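Care of Games Consoles and Controllers at Home

Issued by the Kemine Players' Library. Enquiries to Lai-ching Chuang, Equipment Loans.

The library holds 471 controllers for loan, and 36 were returned last June with faults that ordinary care would have avoided. Members are asked to observe the following points, which apply equally to their own equipment.

Ventilation
Consoles should stand on a hard, level shelf. Bedding and thick carpet block the air vents, and a console left running on either may shut down without saving the game. 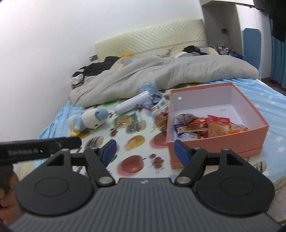
Gripper held over a bed.

Cleaning
Switch off and unplug the console before dusting. Use a dry, soft brush on the vents and a barely damp cloth on the casing. Household sprays should not be used. Seams on controllers may be cleared with a wooden cocktail stick, drawn gently along the join.

Food and drink
Oil and crumbs are the usual cause of sticking buttons. Hands should be washed and dried after eating, before play is resumed. 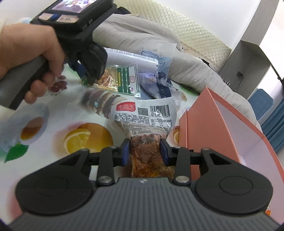
Drinks should be kept on a separate table, lower than the console.

Storage
Coil leads loosely and fasten them with a fabric tie. Controllers that will not be used for several weeks should be put away partly charged. Cartridges belong in their cases, labelled side up. Replacement ties and brushes are available from the Revden desk.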